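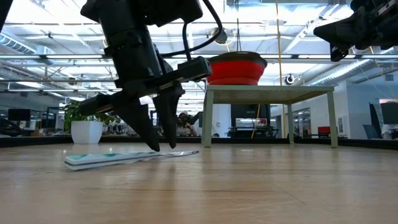 4.2 Advance booking for tribute concerts

The second part of our material comes from the box office of the Grarier, a town theatre with 565 seats. We received the sales records for 70 evenings on which a tribute band was the only act. For each evening we know the day when every ticket was sold, the price, and whether the ticket was bought at the counter or by telephone. Online sales were handled by another company, Zokier, and are treated separately in Section 5.

Tribute concerts sell in two waves. The first wave begins when the season brochure is sent out in July, and it consists mainly of people who have seen the same band before. The second wave comes in the last days before the concert. Between these waves the sales are almost flat, and extra posters in the town did not change this in a way that we could measure.

101 shares 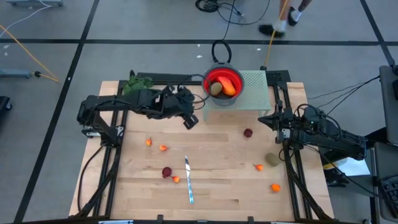
Figure 3. Wooden tabletop with two black robot arms and a collapsible pot containing a potato and a sweet potato.

Tshabalala has proposed that returning visitors choose the band first and the songs second. Our interviews support this only in part. Several visitors could not remember the name of the band, but they could name four or five songs from the evening - often in the correct order. Nordin reads the same answers in a different way and considers the name on the poster to be a simple sign of the decade. We have kept both readings in the coding scheme. 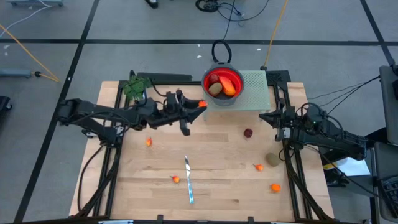 4.3 Support acts and the interval

On a smaller number of evenings a local group played before the main band. Bar sales in the interval were higher on these evenings, but the concerts also started earlier, so the two effects cannot be separated with the records we have. The theatre manager preferred a long interval in any case, and the bands had to divide their programme into two halves of similar length.

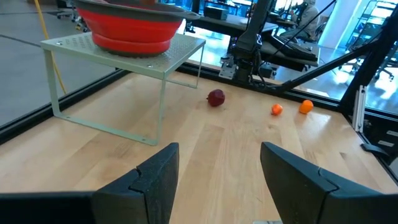
Did a support act bring more people to the theatre?
The number of tickets sold was nearly the same with and without a support act, except when the local group had a school choir with it.

The choir evenings are left out of Table 6 for this reason.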